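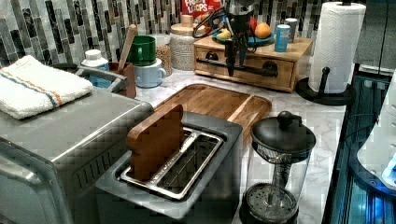 Viline is a free home screen launcher for Android phones, written by Kamarul Setiawan and Yaa Gbeho and first released under the name Dukden. It replaces the usual grid of icons with a single scrolling list, which its many fond users will tell you takes a day or two to get used to – and then becomes very hard to give up.

The launcher comes with 16 color themes and lets people sort their apps into as many as seven folders, each opened by a swipe. Icon packs made for other launchers generally work too, though older ones may need to be resized by hand. Version 4 added backup of layouts, a feature long asked for on the project's forum, and a dark mode drawn by Jairo Correa.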